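3.2 공동 작업장에서의 시뮬레이션 환경 제작

실험에 쓴 환경은 공동 작업장 Zendulero의 개인 작업대에서 제작하였다. 전용 연구실 설비는 쓰지 않았고, 렌더링과 물리 계산은 회원이 공용으로 쓰는 데스크톱 한 대에서 처리하였다. 장면 배치 도구 Turik은 Aiguo Tang이 집에서 만들던 스크립트를 정리한 것으로, 물체 모델과 받침면 목록을 입력하면 물체의 위치와 자세를 정하고 로봇 베이스를 작업 범위 안에 배치한다. 2022년 5월까지는 평평한 책상만 받침면으로 썼으며, 이후 욕실과 주방의 가구를 추가하였다.

물체 모델은 크기와 두께가 서로 다른 것을 섞어 구성하였다. 회중시계처럼 얇고 둥근 물체는 접촉면이 좁아 충돌 형상을 따로 다듬어야 했다. 초기 버전에서는 볼록 껍질 하나로 시계 전체를 감쌌기 때문에 용두 아래 고리 부분의 빈 공간이 막힌 것으로 계산되었다. 현재 버전은 몸체와 고리를 분리하여 다룬다. 그림 1과 같이 그리퍼의 링크가 문자판 일부를 가리는 시점도 학습 영상에서 제외하지 않았다.

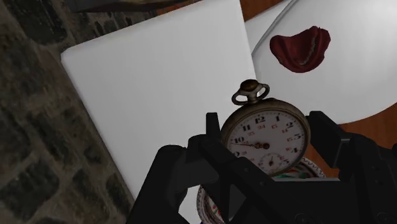
그림 1. 검은색 그리퍼의 양 손끝 사이에 위치한 회중시계(시뮬레이션 렌더링). 시계 아래에 무늬가 있는 둥근 접시가 있다.

배치 단계에서는 후보 장면 3,161개를 생성한 뒤 물체끼리 겹치거나 받침면 밖으로 벗어난 경우를 걸러 내고 1,000개를 남겼다. 남은 장면 가운데 145개는 Lena Wilczyńska가 직접 열어 로봇 팔과 가구의 간섭 여부를 확인하였다. 자동 검사는 초기 자세에서의 충돌만 판정하므로, 팔이 이동하는 도중에 벽이나 가구에 닿는 경우는 이 과정에서 따로 표시하였다.

욕실 장면은 책상 장면보다 조건이 까다롭다. 변기 물탱크 뚜껑은 폭이 좁고 뒤쪽이 벽에 붙어 있어 팔의 접근 방향이 제한된다. 그림 2의 장면에서 그리퍼는 뚜껑의 오른쪽 끝 부근에서 아래를 향한다. 같은 뚜껑 위에 분무기와 그릇이 있고, 닫힌 시트 덮개에도 물체가 있어 높이가 다른 두 면을 함께 고려해야 한다. 덮개는 가장자리가 곡면이므로 물체가 미끄러지지 않도록 마찰 계수를 책상보다 높게 설정하였다.
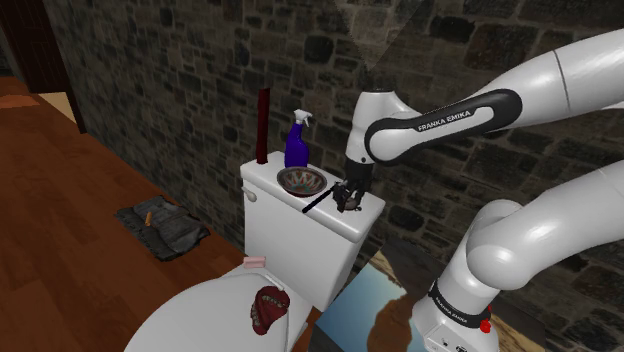 그림 2. 돌벽 앞 변기를 받침면으로 사용한 장면(시뮬레이션 렌더링). 흰색 로봇 팔에 부착된 그리퍼가 물탱크 뚜껑 쪽을 향하고 있다.

벽과 바닥의 텍스처는 물체 배치와 독립적으로 교체할 수 있게 하였다. 텍스처를 바꾸어도 충돌 형상은 그대로 유지되며, 장면마다 사용한 난수 시드를 설정 파일에 함께 저장한다. 받침면별 마찰 계수도 같은 파일에 기록하였다.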